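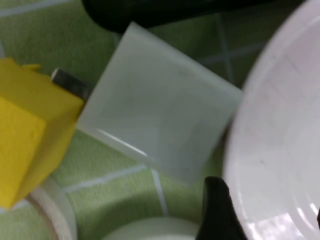

4. Laying and seating the Palma floor tiles

Palma tiles are supplied in cartons and must sit in the room they will be used in for a full day before laying. Leave the cartons flat and opened at one end. Palma is a loose-lay product and needs no adhesive except at doorways and under heavy furniture. The soft yellow-green colour has a slightly fuzzy surface, and pale lines divide it into large squares, so a crooked first row will show across the whole room. Take your time with the set-out.

4.1 Set-out

1. Find the centre of each wall and snap two chalk lines across the room.
2. Check that the lines cross at a right angle. Adjust the shorter line if they don't.
3. Dry-lay one row from the crossing point to each wall. If the last piece would be narrower than 100 mm, shift the starting line by half a tile.
4. Mark the final starting point on the subfloor in pencil.

Note: Concrete subfloors must be dry and level. Fill hollows with Mimley levelling compound and let it cure as directed on the bag.

4.2 Laying

1. Place the first tile on the pencil mark with the arrow on the back pointing to the main doorway.
2. Butt the next tile against it by hand. Do not use a hammer.
3. Work outward in steps, keeping all arrows in the same direction.
4. At the walls, leave a gap of 5 mm for movement. The skirting or quad will cover it.
5. Cut edge pieces from the back with a sharp trimming knife and a steel rule.
6. Roll the finished floor in both directions with a 40 kg roller.

Caution: Always cut away from your body. Replace the blade as soon as it starts to drag.

4.3 Doorways and heavy items

Apply Prerken release tape under the outer row at each doorway. Use the same tape under any item weighing over 300 kg. Press the tape down for its full length before peeling the backing.

4.4 First clean

Vacuum with a plain suction head. Do not steam clean. Grit left in the pile will dull the colour near entrances, so put a mat down on the outside of each door. For stains, see section 6.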